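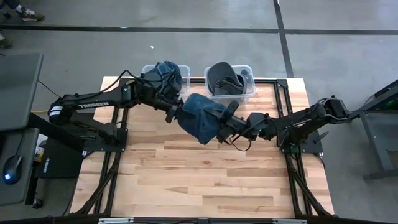 Felicidad Agbayani wants to know when she can stop sorting the washing, and she put it to me as a plain yes or no. My answer is no, not this year. I'll spend the next 10 minutes on why.

Slide up. Two arms, two clear bins, a few bits of cloth. Give people a moment to look at the blue piece in the right-hand gripper.

Cloth is the hard part. A mug keeps its shape when you pick it up. Trousers don't, so the machine has to look again after every grip. Navy against black arms is awkward too – mention lighting if anyone from Lacson is in.

Our August trial at Willorari: 30 garments, one sorter, two bins. Jocelyn Saludo did the same pile by hand and was done while the machine was still on its fourth shirt. Don't rush this bit, people like it.

Then the shop floor. Skeleo run nearly 500 boxed parts a shift through one cell and it copes, as every box is the same. Say clearly that this is a different job.

What I'd trust a machine with now: moving single items from bin to bin, with a person nearby. Folding, pairing socks, anything inside out – no.

Ayman Kamel will ask about cost. I don't have a figure yet. Tell him Friday.

Questions, then hand over to Aigars for the Flirnetti part.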